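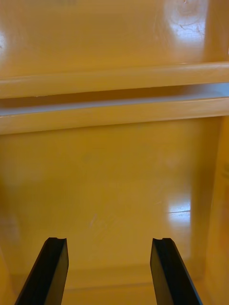
Offence, outrage and the telly: your questions answered

Reading time: 4 minutes

Samira Chidiac writes a column on television and the people who complain about it. These are the questions that turn up most in her inbox, with the rude words taken out.

Why do you always take the side of the broadcasters?

I don't. I take the side of whoever has watched the programme. If you have sat through all of it and you still think it was filthy, write and tell me which bit. I'll read it. What I won't do is take your sister-in-law's word for it, or a ten-second clip with a red circle drawn on it.

But thousands of people complained. Doesn't that prove something was wrong?

It proves that thousands of people complained. Take the Vullwood Christmas special, which drew 2,237 complaints to the channel. I asked how many had come in while it was on air. The answer was 14. The rest came over the next few days, after a morning show had played the dance number twice and asked viewers if they were disgusted. Plenty of them used the same wording, including the same spelling mistake.

I'm not saying those people were lying. I think many were upset. I'd just like to know what they were upset by, the programme or the morning show.

Isn't a complaint still valid if you only saw the clip?

For the clip, yes. A lot of them are nasty little things. The trouble is that a clip has been picked by somebody, usually somebody with something to sell. I watched the Vullwood dance number in full. It was dull. There was a staircase and a great deal of pointing.

Children were watching. Don't you care?

I care a fair bit, having two of them. I also notice that "children were watching" mostly comes from adults who had no child in the room. When parents write to me, they tend to be cross about something else: adverts for betting, or trailers for horror films shown at teatime. Those letters hardly ever make the papers. Samira Khoury (no relation, we share a first name and a dislike of talent shows) sent me four pages on the betting adverts. It was the best letter I had all February and no front page wanted it.

So you think nothing should be off limits?

No. I'd put a good deal off limits, starting with filming people at funerals and pretending it's news. Cruelty bothers me far more than skin does. A panel show can spend half an hour mocking a stranger's teeth and get a handful of complaints. One singer bends over and it's the end of the nation.

Who decides what "ordinary viewers" find offensive?

Whoever pays for the survey, very often. Last year a polling outfit called Starkix told us that most viewers wanted stricter rules on dancing before the watershed. They had asked 1,000 people. I got hold of the question and it began, "Given growing concern about sexual content on television..." Well, there you are. Ask me whether I'm worried about growing concern and I'll probably say yes too.

Guoqing Jia, who used to write questionnaires for a living and now refuses to, told me he'd have been ashamed to send that one out. Starkix say the wording was "neutral". I invite you to read it again.

What about advertisers pulling out? Surely they don't do that over nothing?

They do it all the time over nothing. Kekmont, the sofa people, made a great noise about leaving Vullwood "in light of our family values". Ziad Harb rang round and found that their contract was up that month anyway. Perhaps it was a coincidence. They were back for the summer series with a bigger advert.

Hussam Nseir called you "a shrug in a cardigan". Will you reply?

He's entitled to his view, and it is a nice cardigan. We did debate this properly on the Nseir programme, his own, where he had the last word, the first word and control of the microphone. I asked him then whether he had seen the special from start to finish. He said he had "seen enough". I'm still waiting to hear how much that was.

Have you ever changed your mind after a complaint?

Four times in this column, and I said so in print each time. The clearest case was a hidden camera show I'd called harmless. A reader pointed out that one of the people being fooled had asked twice for it to stop. I had missed it. I watched again, she was right, and I wrote as much the following week.

How do I complain so that someone takes notice?

Watch the whole thing. Say what you saw and when. Use your own words, even if they're clumsy. Leave out the fall of Rome. Then send it to the channel before you send it to me, please, as I can't take anything off the air and wouldn't trust myself if I could.

Will you print my letter?

Possibly. Short ones stand a better chance. If it arrives with a petition attached I'll read the letter and bin the petition.

Last updated April 28, 2023 | Contact the column | © Samira Chidiac | Back to top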